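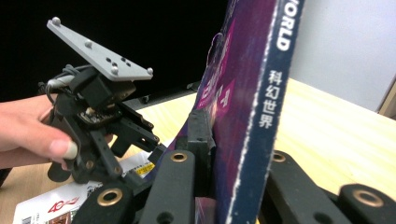

Magazine upright between the fingers, my thumb on the hand-held gripper. The silver domes on the gray plate are the tracking markers.

How I record magazine demos with the hand-held gripper

A few people wrote in after my March post asking how I get clean paper-handling demos, so I'm finally writing it all down. Magazines are floppy and shiny and they slide off each other at the worst moment, and I love them for that (my colleague Viera Beneš does not!). My set is called Jeltulwood, and it's up to 144 demos now.

What you need: the gripper, a table with nothing slippery on it, and a small pile of stuff to handle. Mix thick issues with thin flyers. Mine includes a copy of 科幻世界, which is a nice stiff one to start on.

1. Start the tracking and hold the gripper still over the table for 8 seconds. Keep your hand low on the body so you don't cover the markers. I still catch my own fingers creeping up toward the plate after lunch.

2. Check the cables. Let them hang in a loose loop behind your wrist, and do one full swing of the arm before you press record.

3. Come in with the fingers open and go slower than feels natural. For a magazine on its edge, I put one finger on each side of it, low down, then close gently until it stops wobbling. If you squeeze hard the cover buckles and the robot will happily learn to buckle covers too.

4. Lift, pause, place, open. That little pause matters a lot when you cut the recordings up later.

5. Do it again with the magazine turned a bit. I do 17 takes per object and move it every time.

Flat things are harder. With a flyer lying on other pages, bring both fingertips down close to the paper and look at where the edges are before you touch anything. Pick the side where the flyer overlaps bare table if you can, as you're less likely to drag the sheet underneath along with it. 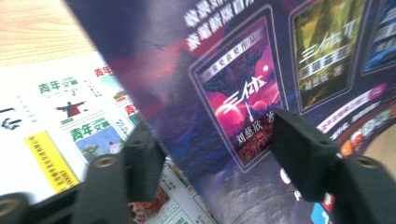

Fingertips over the 三体 flyer, with the white sheet of magazine covers partly underneath.

If you drag two sheets at once, stop, reset and record again. I used to keep those takes and label them "messy", and then Dušan Zeman had to dig them all out by hand. Sorry, Dušan.

Last bit: play back every take at double speed before you clear the table. You want smooth paths and no jumps in the tracking. When I see a jump I redo the take right then, while the pile is still laid out the same way.

Next time I'll get into page turning, which Štefánia Šimek has been doing much better than me.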